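Finishing a pale wood tabletop without turning it yellow

Posted 2024-03-13 by Delali Quaye

Hi all! I've been reading this site for ages and finally have something to ask. I picked up a tabletop from Plitanden to use as a desk, and I love it, mostly because it's so light. The listing only said "light wood" and the person in the store couldn't tell me more than that, so I'm guessing birch, or maybe maple. It might be veneer over something else. I really can't tell, and I've spent more time than I'd like to admit squinting at it.

What I can tell you is that it has a smooth, matte look and the grain is so pretty. Most of it is long fine lines running on a slant, and then there's a big curvy bit where the wood goes almost white, kind of like a flame. I'm planning to put my chair right in front of that part!

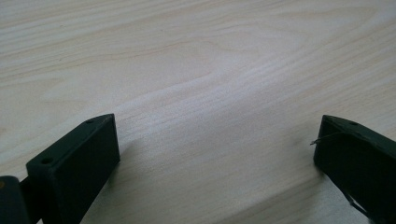 Reginald asked me over in the chat thread whether it had any finish on it from the store, and I don't think so. I put a drop of water on a back corner and it soaked in and left a darker spot, which went away by the next morning. So bare wood, I guess?

My problem is that I drink a lot of tea and I have a kid who does homework with markers, so it can't stay bare. But my last desk got an oil-based varnish and went the color of a manila envelope inside a year (I have regrets). I want this one to stay as close to how it looks now as possible, and I really don't want it shiny.

I have half a can of Girna clear oil left over from a cutting board. Could I just use that? And do I have to sand it first? It already feels nice, and if it's veneer I'm scared of going straight through it. I'd like to have it done by April, when the desk legs are supposed to show up.

Thanks so much, sorry this got long!

Delali Quaye

Reginald Holloway

Your water drop tells you most of what you need. If it soaked in and darkened the wood, there's not much on there.

I'd leave the oil in the can. Put a dab of it on the underside and let it dry overnight and you'll see why. Even the ones that say clear tend to warm up pale wood, and they keep getting warmer. For what you want I'd go with a water-based polyurethane, in matte. It goes on milky and looks alarming for a few minutes, then it dries clear. I used the Buschmann one on my daughter's dresser, which is maple, and after several years it's still close to the color we started with. It does get some sun, too.

As for sanding, treat it like veneer until you know for sure. Look at the edge. If the grain on top carries on down over the side, you've probably got solid wood. If you see a thin line along the top with something different under it, that's veneer. Either way you don't need much. A light pass by hand with fine paper, always going with the grain, and wipe off the dust. No power sander, please. I went through a veneer top once with one of those and it took me all of a breath.

Water-based stuff raises the grain, so it'll feel fuzzy after the first coat. Let it dry, go over it very gently with your finest paper (800 is fine for that, just knock the fuzz down), wipe, and coat again. I do three thin coats on a desk. Do the underside too, or at least give it one coat, so both faces take on moisture at the same rate.

Then leave it alone! It'll feel dry the same day but it isn't hard yet. Check the can for the cure time and keep the tea off it until then. Markers I can't promise you anything about. Get a desk pad for the homework.

kostotport_fan

just use wax, I did mine with the Kostotport paste wax and its fine. 16 bucks. you do have to redo it every so often and it gets rings if you leave a hot mug. but it looks really natural and if you mess up you just rub more on. dont start with 60 grit like I did, the scratches are still there

Delali Quaye

Thank you both! I just went and looked at the edge with a flashlight and there IS a thin line along the top, so veneer it is. Very glad I asked before getting the sander out. I'm going to try the matte water-based one on the underside first, with a bit of the oil next to it, to see the difference for myself. Reginald, do you use a brush or one of those foam pads?

Reginald Holloway

Foam pad on anything flat. Don't shake the can, stir it, or you'll be chasing bubbles all afternoon. And work in long strokes from one end to the other, without going back over the parts that have started to set.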